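An Afternoon Among the Stitches: The Grirside Open Day

Posted 2024-08-05 by Evie Rowbotham

I have been meaning to go to the Grirside surgical skills center for three summers now, and every year something got in the way (one year it was the dog, and I won't go into that). So when the flyer for the July open day turned up in our mailbox I stuck it straight on the refrigerator and told my sister she was coming too. She faints at paper cuts, but she does like a building with a good café.

We got there a little after the doors opened and there was already a line down the hall. Tickets were free but you had to choose a group at the desk, and we were handed green stickers and sent off with Stuart Hollis, a retired theater nurse with a lovely slow voice who has been teaching people to sew for 20 years. Sewing is his word for it. He had us start in the thread room, where the drawers are labeled by thickness and whether the thread dissolves, and he let us run a few lengths through our fingers. I do a fair bit of quilting, so I was in heaven! Some of it is silky and behaves beautifully, and some of it has a springiness that reminded me of fishing line. It wants to go back to whatever shape it had in the packet, and Stuart says beginners spend their first week losing arguments with it.

The practice rooms are along the corridor from there, and the one everybody wanted to see was the tissue room. My sister took one look through the door and went to find the café. I stayed, and I'm so glad I did, because I had pictured something much grimmer. What they work on is a block with a pale, fatty layer along the top and pink-red muscle below, very much like something you would see at a butcher's counter, and it has a real shine to it under the lights. A cut runs across the muscle, with knots in dark thread along its upper edge and another row of them lower down.

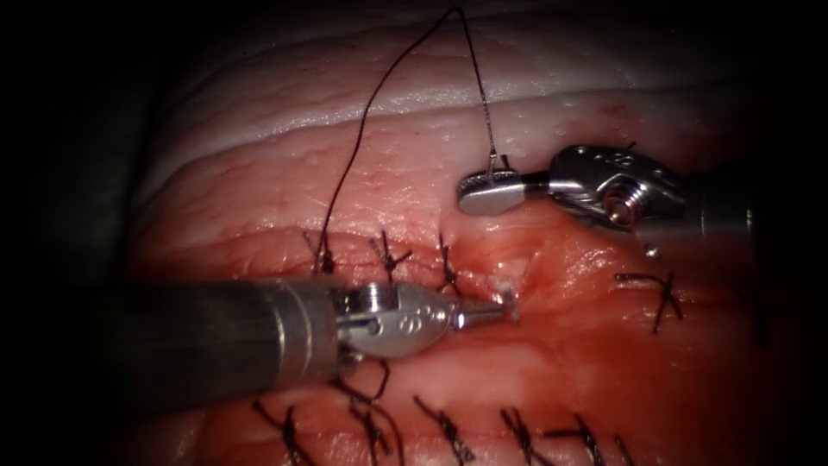 The knots, and what I learned about them

I had always assumed that one stitch was much like another. Stuart put me right on that very kindly. He likes to look at the tails first, then how evenly the row is spaced, and only after that at the knot itself. Once he had said it I couldn't stop looking at tails. There was one knot up on the right, off by itself, that made a proper X with its ends spread out to both sides, and I'm afraid I got quite fond of it. The bottom row was fairly even, with the ends snipped short for the most part, and I thought of my grandmother, who would have unpicked the whole thing anyway and made you do it again.

The long loop of loose thread surprised me most. At home I cut my thread short so it won't tangle, but Stuart said you need slack to tie with, and the skill is in keeping track of where it has gone.

Trying it ourselves

After that came the hands-on table, run by Rocío Cabral, who was endlessly patient. We got foam pads, blunt-tipped forceps and a length of blue thread, and were told to aim for 7 stitches. I managed five and a sort of bird's nest. The boy next to me did all his in no time and asked for another pad, so there's hope for the profession. Rocío told me that trainees there are expected to tie at least 100 knots before they move on from foam, and that most of them practice in front of the television, which made me feel much better about my own habits.

I found my sister in the café with a slice of lemon cake and no regrets. Parking is behind the building and fills up early, so take the bus if you can. I still have my foam pad on the kitchen windowsill, and I've been back at it twice this week with a bit of quilting thread.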